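Simulated Demonstrations Added to Insertion Project

The Brorkwood Institute has begun gathering simulated examples for Dankwa, its learning system for robotic assembly. The work opened in September and is carried out by a team of six operators under the direction of Benedetta Rinaldi.

Each example is a single recorded attempt at an insertion task. An operator guides a two-finger gripper through the motion in simulation, and the view from the gripper is stored along with the commands that were sent. The position of the parts is changed between attempts so that the system does not learn one fixed path.

To date the team has recorded 507 attempts. Of these, 93 were set aside after review, most of them for long pauses or for contact with the wrong surface. The attempts set aside are kept in a separate archive and will be used later to study how the system responds to errors.

Current sessions use scenes with a red rod, a gray ring and a stepped gray frame, viewed from close behind the fingers.

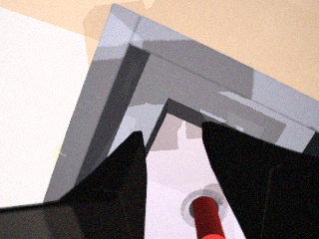

Erhan Taşdemir asked whether examples made entirely in simulation would be of use on a factory floor, where parts are worn and lighting changes through the day. He said that he would want to see results on real hardware before the method was adopted more widely, and that the attempts set aside should be published together with the accepted ones.

In its response, the Institute stated that a set of 100 physical demonstrations is planned for the next stage. These will be recorded at the Zollik workshop with the same task instructions and the same review rules. Remo Caruso will oversee that stage and will report on any difference between the two sets.

Operators complete a short training course before their recordings are accepted. Written guidance on grip, approach speed and when to end an attempt was revised last month following comments from the team.

Requests for access to the recordings may be sent to the project office at Brorkwood.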